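Keeping a Cat Indoors – Evening Class Notes
Week 6: Litter, smells and where to put the tray
Tadby Adult Learning, 26 October 2018

Right, last week we got as far as scratching posts and I promised we'd get on to the glamorous stuff, so tonight it's toilets. If you missed the feeding session, the sheet is still on the table by the door (take the yellow one, the white one has a mistake in the biscuit weights).

I'll start with where the tray goes, as most of the questions you sent me were about that. A cat wants somewhere quiet with a way out. It doesn't want the washing machine going into a spin two feet from its head, and it doesn't want to eat next door to it either. My old flat in Skurnow was tiny, 46 steps up and one proper cupboard, and I ended up with the tray behind the bathroom door for years. It worked fine once I'd wedged the door so it couldn't swing shut.

Then size. Measure your cat from nose to the base of the tail and go for a tray about half as long again. For my big lad Temba that came out at 56 cm, and I had to try three shops before I found one! Kittens and stiff old cats need a low side to step over. Diggers need high ones, or you'll be sweeping the hall every morning.
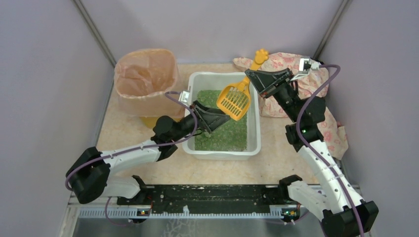
How often should I change all the litter?
With a clumping sort, scoop every day and empty the whole tray every 2 weeks or so. Non-clumping needs doing more often, usually once or twice a week. Wash the tray with hot water and a drop of mild washing-up liquid, and let it dry before you fill it again.

On smells – please go easy on the perfumed stuff. Lavender is lovely for us, but a cat's nose is right down in it. If you want to switch brands, mix a bit of the new in with the old and build it up over a week or so. I changed mine overnight once and found out what Temba thought of it on the bath mat.

One more thing and do write this down: a cat that keeps going to the tray and passes nothing, especially a tom, needs a vet that same day. Don't wait for the weekend to be over.

For next time, draw me a rough plan of your home with the tray, bowls and bed marked on it. The Evmont group did this last December and we had a great evening moving everybody's furniture about on paper. Bring a pencil and a rubber.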